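Kirnovia Table Oil, Clear Matte
200 ml tin

For bare and previously oiled indoor wood: tables, desks, shelves, stools, bread boards that have seen better days.

If you've ever rubbed oil into a pale table and watched it turn the color of weak tea, you already know why we started making this one. Most furniture oils warm wood up, and on walnut or cherry that's lovely, but on light woods it can be a real disappointment. Kirnovia Clear Matte has a tiny amount of white pigment milled into it (so little that you'd never guess from looking at the dried surface) and it keeps light wood looking very close to the way it looked before you opened the tin. There's no shine to speak of. Your table will still feel like a table and you'll still be able to find the grain with your fingertips.

We make it in small batches at our workshop in Gilau, and every tin carries a batch number on the bottom. If you're doing a big piece and need more than one tin, it's worth asking us for matching numbers – just put a note in with your order and we'll pick them out for you.

What it's good on
Pine, spruce, birch, ash, maple, pale oak. It also works on veneered tops, provided the veneer is bare or has only been oiled. Please go gently if you sand veneer first. It is thinner than people think, and we get a sad email about it every January, when everyone has the holidays behind them and a sudden urge to fix the dining room.

What it's not for
Varnished, lacquered or painted surfaces, where it will sit on top and stay tacky. Outdoor furniture. Floors, which need our Mansour Floor Oil, a much harder-wearing finish that you'll find on its own page.

How to use it
Stir the tin well, all the way down, and don't shake it. The pigment settles and likes to hide in the bottom corner. A flat stick does a better job than a screwdriver, though I know perfectly well which one most of us reach for.

Wipe the wood clean and let it dry overnight. Put on a thin coat with a lint-free cotton cloth, working along the grain and doing the whole top in one go. Leave it for 30 minutes, then wipe off everything that hasn't soaked in. Wipe more than you think you need to. Let it dry until the next day and do it again. Two coats are plenty for a desk or side table. A kitchen table that gets used three times a day will be happier with a third.

Keep hot pans and wet glasses off it for the first week if you can manage it, and leave the tablecloth in the drawer until then too.

A word about cloths: rags soaked in drying oil can heat up and catch fire by themselves when they're left crumpled. Lay them out flat outdoors to dry, or soak them in water and seal them in a metal can before throwing them away. Please do this every single time, even if you only did one little stool.

Looking after it later
A damp cloth for everyday cleaning, and a drop of mild soap when somebody has been at the jam. When the surface starts to look thirsty, usually after a year or so, one thin coat over the clean dry top will bring it back. You don't have to strip anything. Dull patches can be touched up by themselves and they blend in nicely after a few days.

Details
Item number: 615
Contents: 200 ml
Coverage: roughly 2 square meters per tin, two coats
Finish: matte, clear
Smell: mild and a bit nutty, gone within a few days with a window open
Storage: lid pressed down tight, somewhere cool, away from frost and children

Goes well with
Wuveo cotton polishing cloths, sold in a bundle. They're washed before packing, so they don't leave fluff behind.

Not sure if your table has been oiled or varnished? Put a drop of water on a spot underneath and write to Rima Sleiman at the shop to tell her what it did. She answers all the wood questions herself and she's very patient with blurry photos.

Page updated July 2024
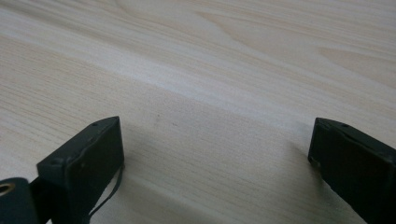 Grain on a pale wooden tabletop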